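Clirninholm gallery: a month of teaching Stullier to pick things up

Hello again! I promised a few people I'd get this page up before the end of July, so I'm squeezing it in between runs. For anyone new, Stullier is our simulated arm, and we spend our days steering it through small jobs so that Saber (the learning bit) has something to copy. We're on 1385 saved runs now, which sounds like loads until you see how many Saber gets through in one training night.

Rattana Sombatkul and I do most of the driving. Bakari Mfaume builds the worlds and keeps moving the furniture on us. Mutua Mwakalinga goes through everything afterwards and bins the bad ones – 451 so far, and yes, plenty of those were mine.

We record each job from five starting poses, and I still find the tilted ones hard work. You get used to steering on a slant, but my first go after lunch is always a bit wobbly.

The magazine job 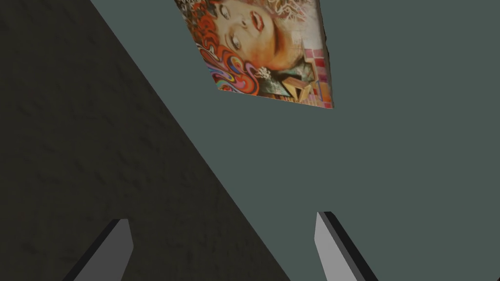
Fingers wide open and the magazine still a good way off. I love the cover on this one, all orange curls and red lips and pink squares! Flat things are a pain to pick up, so I like to come in slowly and line up with an edge before I close.

What's next

Reda Alaoui wants three more jobs added to the list, starting with stacking bowls. Bakari is also trying out Bolix, his new tool for swapping the surfaces between runs. More pictures once I've had a proper play with it.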